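Skip to content
Home | Grippers | Arms | Spares | Safety Notices | Support | Contact

We use cookies to keep you signed in and to remember your region. Accept | Manage

Truvex Parallel Gripper: Product Page and Safety Notice 302

The Truvex is a two-finger parallel gripper from Dromico for kitchen and household arms. It is sold on its own or fitted to a two-arm base by our integration partner, Mendonça.

A safety notice is open on this product. If you own a Truvex with firmware 10 or earlier, read the notice before you run it again.

Safety notice 302: fingers may open after a stop

What happens

When the arm is stopped by the emergency button and then released, the gripper may open by itself. It can do this with an object still between the fingers. No command is sent and nothing is shown in the operator window until the fingers are fully open.

The fault was reported in October by Kirsty Lindsay at Plellusness, where a Truvex let go of a kitchen knife after the stop was released. The knife fell point first and landed beside the base. There was no injury. The operator had already stepped into the work area to look at the arm, as our old manual allowed. That part of the manual has been withdrawn.

Cause

On power-up the gripper checks its finger position by moving to the open end of its travel. This check should be skipped if the force reading shows that something is held. In affected units the force reading is cleared a moment before the check starts, so the gripper takes itself to be empty and opens.

Oskari Tikkanen in our controls group repeated the fault on the bench and then in simulation. It does not depend on what is held or on the angle of the wrist. It does depend on how long the power is off. A short stop of under 12 seconds usually keeps the force reading. A longer stop usually loses it.

Who is affected

All Truvex grippers with firmware 10 or earlier, on any arm. The firmware number is on the first screen of the operator window, under Tool. Grippers bought as spares may carry older firmware than the arm they are fitted to, so check the gripper itself and not the order date.

Simulated kitchen used for the fault work

The room model was supplied by Mendonça. Érica Sampaio set up the runs, with the stop triggered at different points along the reach.

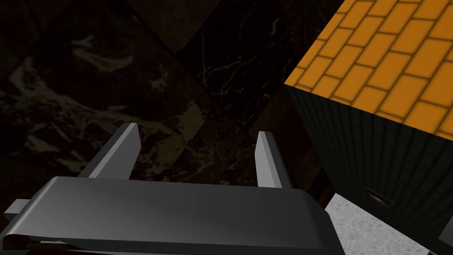
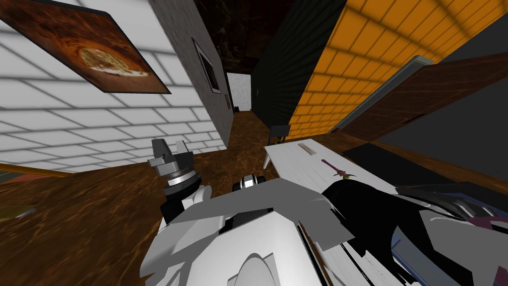
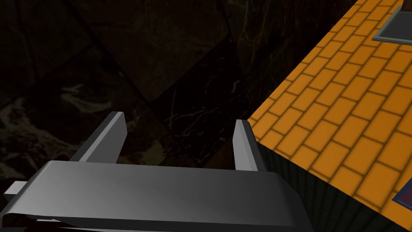 Stills from the simulated kitchen. The knife with the purple handle is on the white table in the second still.

Across 2000 simulated stops with firmware 10, the gripper opened on release in every run where the force reading had been cleared. With firmware 11 the same set was run again and the fingers stayed where they were.

A simulation does not cover a worn finger pad or a loose tool cable. Callum Crichton is running those cases on real units and this page will be changed if anything comes of them.

What to do now

1. Stop using the gripper for knives, glass, hot pans or anything else that could hurt someone if dropped.
2. Install firmware 11. It is free and is listed under Support. The gripper must be empty before you start the update.
3. Restart the arm and confirm that the Tool line reads 11.
4. Close the gripper on a soft test block, press the emergency button, wait a full minute, and release it. Stand outside the reach of the arm.
5. If the fingers move at all, take the gripper out of service and contact us.

If you cannot update yet

Before releasing a stop, clear people from the whole work area, including anyone under or beside the gripper. Put a tray or a folded towel under the held object if you can do so without reaching between the fingers. Do not try to hold the fingers shut by hand. Do not tape them.

On a two-arm base, one emergency button stops both arms, and both grippers run the position check on release. Treat both as able to open.

Changes to the manual

Section 4, "After a stop," has been rewritten. The earlier text said that an operator could approach the arm once the stop light was steady. The new text says that no one approaches until the stop has been released, the position check has ended and the operator window shows Ready. If a held object has to be removed with the power off, use the hand release on the wrist and support the object from below first.

Please replace any printed copies. The old section has the same page numbers as the new one, so look for the notice number 302 in the footer.

Ordering and returns

New Truvex grippers now ship with firmware 11. Stock held by resellers may not have been updated, and the box label does not show the firmware.

Grippers that fail the test in step 5 will be exchanged at our cost, in or out of warranty. Write to Jericho Navarro in product support with the serial number and the firmware number, and say whether the unit is on a single arm or a two-arm base. Please do not open the housing before sending it back. We need the force sensor board as it was when the fault occurred.

Related items: Truvex finger pads (pair), Truvex tool cable, soft test block

Sign up for the Dromico newsletter to get safety notices by email. Enter your address | Subscribe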